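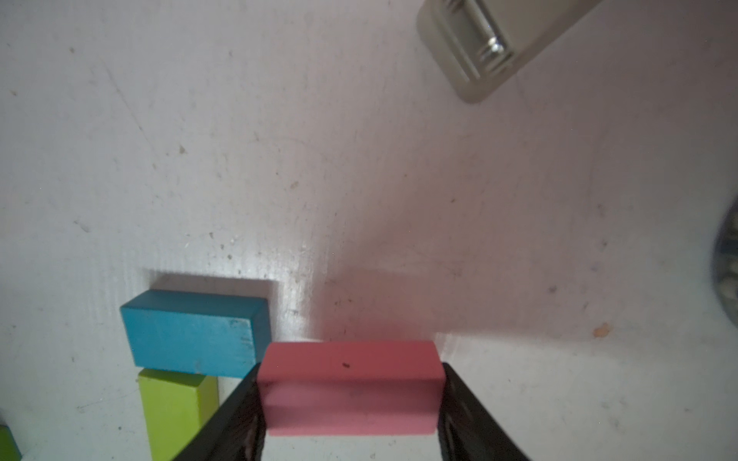
Home | Projects | Field Notes | Archive | Contact

Stacking Up the Old Walls of Mosbridge
By Aníbal Lobo
September 11, 2019

Print this page | E-mail this page

I picked dry stone walls for my local history project thinking I would be done in a weekend. It took me until the end of the summer, and I would happily start over tomorrow!

A dry stone wall has no mortar in it at all. The stones stay up by weight and friction, and by the way each one sits across the joint between the two under it. Wallers call that "one on two, two on one." Once you know the rule you start seeing it everywhere (and you start seeing where people broke it, usually right above a bulge).

My first stop was the lane out to Mullau, where the walls are mostly flat gray slabs. The path was too muddy in March, so I went back in June with a tape measure, a notebook and my uncle's boots. I measured 931 feet of wall on the north side of the lane, and in that whole stretch I found 3 gaps. Two had been filled with fence wire. The third was just a heap of stone with nettles growing out of it.

The walls at Bitia are completely different. The stone there is rounder and comes out of the creek, so the builders made the base much wider and packed the middle with small rubble, called hearting. Some of the base stones weigh up to 30 pounds. I tried to lift one into place and put it straight back down.

Nuno Matos let me help him repair a corner of his family's sheep pen, and that was the best day of the project. He sorts everything before he lays a single course: big stones closest to the wall, then the middle sizes, then the hearting in buckets. He also sets each stone with its long side running into the wall, even when the long side would look prettier facing out. I had been doing it the pretty way all morning, so we took my part down and built it again.

What I still want to find out is who built the Mullau walls. The county map shows field lines there but gives no names, and the parish papers I read only mention "the wall money" without saying who got it. My next visit is to the Mosbridge library, to go through the old account books.

Previous | Next | Back to Projects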